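Galside Help Desk
Ticket 4478: Tabletop will not stay tidy, cables everywhere
Status: Open
Raised by: Şükran Ağca
Area: Shared table, Garkus room

Message from Şükran, Tuesday morning

Hello all, and sorry for the long note, but I'd sooner put everything down once than send you six little ones. The white table is a muddle again. The charging cables end up in one big knot by lunch, and anything people eat or eat with gets left in among them. I cleared the lot on Monday, I really did, and wiped it down as well, and by the time I'd made a cup of tea it had started creeping back. I've lost a good phone lead in there already. Could somebody help me work out a way of keeping it that lasts more than a day?

Reply from Amaral, desk support

Hello Şükran, no need to apologise, I enjoy a proper description! We had the same bother upstairs and it was mostly the leads. Could you tell me how long they are, and whether they have a home of their own when they aren't being used? I'd also try one basket for everything that isn't a cable, and see how you get on for a day or two.

Message from Şükran

Thank you, that's kind. Most of them are 200 cm, so far too long for a table that size, and no, they have no home at all, poor things. I've found a bright green plastic basket and put it on the table. Crisps are the other trouble (I'm as guilty as anyone, I do like the hand cooked ones), and the bowls and spoons that ought to go back to the kitchen.

Reply from Amaral

Lovely, let's take it in order then. I've ordered a pack of 4 cable ties from Plasus for you, the soft sort that come undone again.

Steps to try

1. Take bowls and spoons to the kitchen before you touch anything else. It's much easier to see what you have once they're out of the way.

2. Put crisps and other packets in the basket, with the heavier things underneath so nothing gets crushed.

3. Leave the charging cables until last and lift them one at a time, from the plug end. Please don't pull at the middle, however tempting.

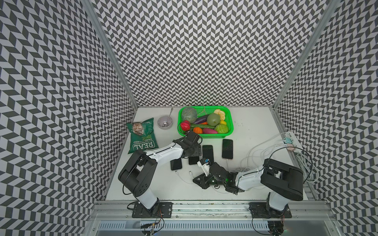 4. Coil each cable loosely, put a tie on it and lay it along the back of the table. Then let me know how it looks on Friday and I'll either close the ticket or pop down with more ties.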